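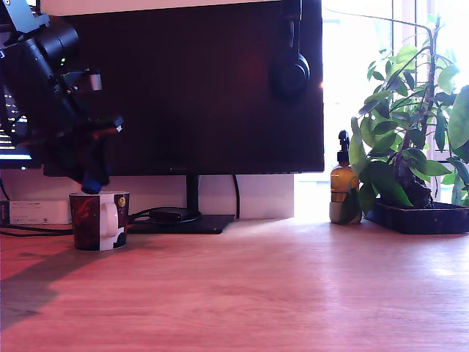 I have sat through a good many council budget debates in my life, and I still think ours should start at seven in the evening, when working people can come. Mayor Mekonnen says the agenda is too long for that, and I do like her, but 13 residents at a hearing is a sorry turnout for a town this size. A potted plant by a bright window gets more of a hearing at ten in the morning! Move the meeting, and let folks have their supper first.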